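Mestura Opens Storage Shop in Former Schmieder Building

Mestura, the household storage maker, opened its second shop in September on the ground floor of the old Schmieder building, which had stood vacant since the hardware store there closed. The new space covers 2,475 square feet and carries the full line of boxes, bins and drawer inserts, along with shelving from Skarkovik.

Store manager Paraschiva Mihăilă said the move was overdue. The first shop, on the other side of the river, has 566 square feet of floor and no stockroom to speak of.

"People would come in for a set of six and we'd have to send them home with two," she said. "Then they'd wait for the rest to come from the warehouse."

The Schmieder building needed a fair amount of work before it could open. The old counters came out over the summer and the floor was sanded back and sealed. Most of the original front windows were kept. A side entrance on the parking lot has been widened so that shoppers can get a cart through it, and the loading door at the rear is back in use.

The shop lists 304 items. Prices for single boxes start at $4, and the largest shelving sets run to $85. Customers can bring in the measurements of a closet or cabinet and have a layout drawn up at the front desk at no charge. Mihăilă said kitchen cabinets make up most of those requests so far, followed by bathroom cabinets and the space under the stairs.

A new line called Prarnura is being sold at this location first. It is made up of plain white open-top boxes with compartments molded into the inside, meant for small items that tend to slide around in an ordinary bin.
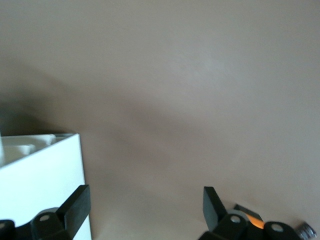 Mihăilă said the line will reach the first shop once the shelves there have been rearranged. Lids are planned but have no release date. Customers who bought the earlier boxes have asked whether the two will stack together, and she said they will not, as the older ones are slightly narrower at the base.

The first shop will stay open with shorter hours. Orders placed online can be picked up at either address. The new shop opens at 9 a.m. and closes at 6 p.m., and parking behind the building is free for customers during those hours.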